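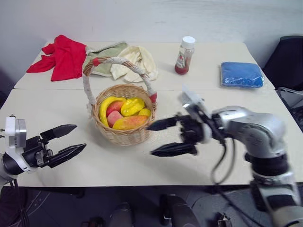 Basket with a rope-wrapped handle and fruit

Does "recycled gold" on a ring tag mean anything?
Posted Sunday, March 20, 2016

I'm looking at a plain band from Urnell, $399, and the tag says "recycled gold." The lady at the counter couldn't tell me where it came from. Is there a stamp I should look for? We're getting married in July so I have some time, but I don't want to pay extra for a word.

3 answers

The stamp only tells you purity (10K, 14K and so on) plus the maker's mark. Nothing on the metal says recycled. Ask the store for the name of the refiner in writing. I did that with Dobson when I bought my band and they emailed me a sheet 2 days later — it had the refiner and the batch on it. If Urnell won't do the same, I'd treat it as a regular gold ring and see if you still like the price.

gold is gold, they've been melting down old stuff forever. buy the one you like

I kind of agree with the answer above, but there's another way to go! I had my grandmother's broken chain and 4 odd earrings made into a ring at a little shop called Humel (they do custom work, took them 13 weeks, so don't wait if it's for July). They had to add some new gold because mine was a mix of karats, and they told me that up front. You do pay for the labor, so it may not come out cheaper. Fonine does it by mail too, but I got nervous about putting the chain in an envelope — just me maybe. Ask whether they melt your pieces separately, some places just give you credit for the weight.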